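Okay, I finally walked the whole Gullville canal path, 8 miles end to end, and I am a convert! Why did I leave it so long?

The stretch past Breravstead is the best bit by miles. Herons, blackberries, a lock so mossy it looks knitted – I stopped every five minutes.

Drink more than you think you need, though. It's very open after the second bridge and there's no shade till the pub.
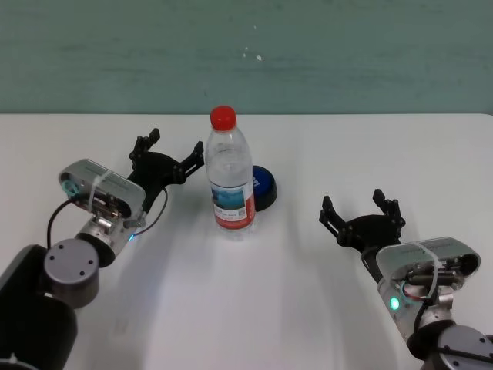

Fumiko Nomura reckons I should have gone the other way, Breravstead first, so the wind's behind you on the open bit. Noted!

Going again on Friday, early, and her way round this time. Anyone know if the 127 bus still stops by the lock?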